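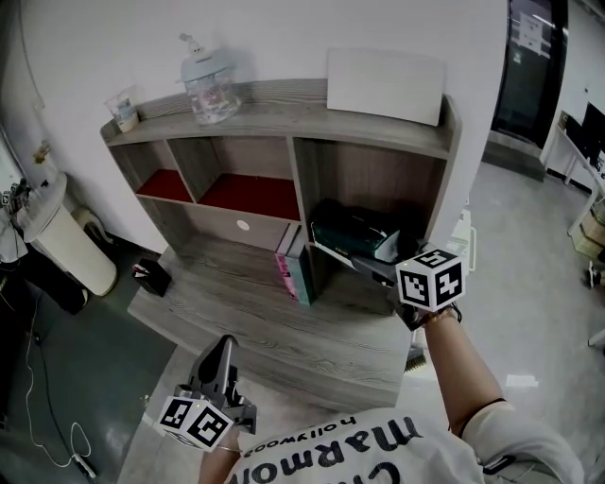
Grodoter Hand Gripper, Club Pair

Sold as a set of 2 for school robotics clubs and student projects. Students hold one in each hand and work through pick-and-place jobs at an ordinary shelf.

Part no. 1223
Jaw pads: black, ribbed
Marker cubes: included
Suggested group: up to 16 students
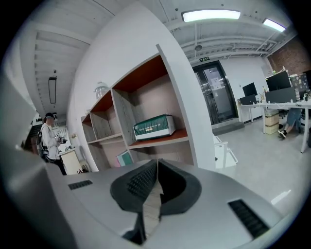 Spare jaw pads are sold separately. Check the pads before each class and replace them when the ribs wear flat. The Zirex course notes cover setup, marker cubes and a first shelf task, and run to 71 pages.

Club orders: Marichka Horobets, Nernico
Page updated 02/07/2022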